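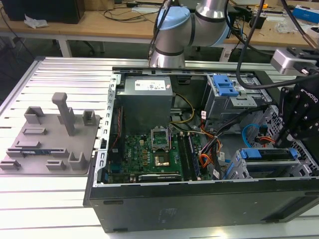
# Gondley Disassembly Cell: Frequently Asked Questions

Zerton offers the Gondley cell to refurbishers, recyclers and public agencies that retire desktop computers in quantity. The answers on this page apply to the standard desktop package. Customers with a service agreement should also consult the terms supplied with their order.

## About the service

**What does the Gondley cell do?**

The cell removes reusable parts from desktop computers that have already been opened. The standard package covers memory modules, drives and selected cables. Each removed part is set down in a fixed position, so that it may be tested or packed by a person at the next station.

**What is included in the standard package?**

The package includes one robot arm with gripper and wrist sensor, a slotted aluminum work table, one gray fixture tray, the control software and 15 hours of training at the customer's site. Computers, shelving and test equipment are not included.

**Does the cell open the case?**

No. An operator removes the side panel and lays the computer on its side with the interior facing up. Panel designs differ widely between makers, and Zerton does not offer panel removal at this time.

**Which computers are supported?**

The current list contains 54 desktop models and is revised each July. A model that does not appear on the list may be submitted for review. The review requires two working units and is normally completed within nine business days.

## Preparing a computer

Operators are asked to follow these steps for every unit.

1. Disconnect the computer from power and remove all outside cables.
2. Remove the side panel and place the case on its side, with the interior facing up.
3. Check for loose screws, broken clips and added parts such as extra fans. Units with added parts should be set aside for manual work.
4. Leave the inside wiring as it is. In many desktops the power leads and the blue drive cable cross the open part of the case, and the software plans its approach with them in place. Cables that have been tied back or tucked under a bay may cause the unit to be rejected.
5. Confirm that the fixture tray is seated to the left of the computer. Parts from the previous unit should be cleared unless the job has been set to collect more than one.

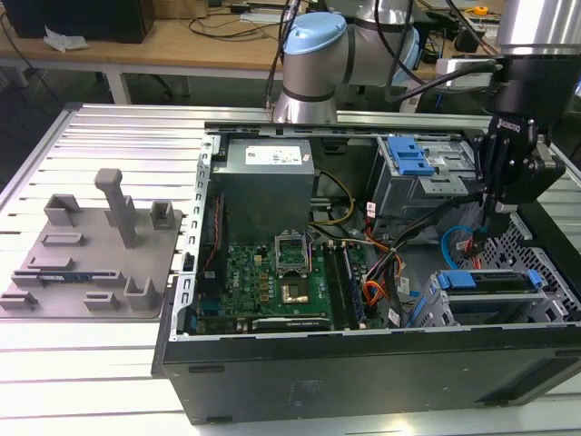 ## The fixture tray

**Why is a tray used in place of a bin?**

Memory modules have exposed contacts and are easily marked when they are dropped together. A holder keeps each module in a known position - the arm can return to it if a second grip is needed, and the operator can read the label without handling the part.

**Can the tray be changed?**

Yes. Custom trays are designed by our fixtures group under Tarmo Uibo. A drawing is sent to the customer for approval before any tray is made. The price of one replacement tray in the standard layout is $287, not including shipping.

## Safety and staffing

**May staff work beside the arm?**

Staff may load and unload the table only when the arm is in its parked position and the control panel shows a hold. A risk assessment of the site must be completed before first use. Zerton can provide a form for this purpose, but the assessment remains the responsibility of the customer.

**How many operators are needed?**

One trained operator is required for each cell. The operator prepares the computers, clears the tray and responds to stops. The cell is not approved for unattended use.

**What happens when a part cannot be removed?**

The software allows two attempts. If neither succeeds, the arm withdraws, the unit is flagged and the operator is notified. The operator may then remove the part by hand or pass the computer on without it.

## Data and drives

**Does the cell erase drives?**

It does not. Drives are removed only, and erasure or destruction must be arranged separately. Adomaitis, our service partner, offers both under its own contract.

## Trials and support

**Is a trial available?**

Customers may send a sample lot to our workshop in Burden. The lot should contain no more than three models. A written report is issued at the end of the trial, listing each stop and its cause. Inese Rozīte coordinates all trial requests and will confirm a date once the sample list has been received.

**When is support available?**

Telephone support is open from 8:00 a.m. to 5:00 p.m. local time on business days. Please have the cell number and the software version ready when calling.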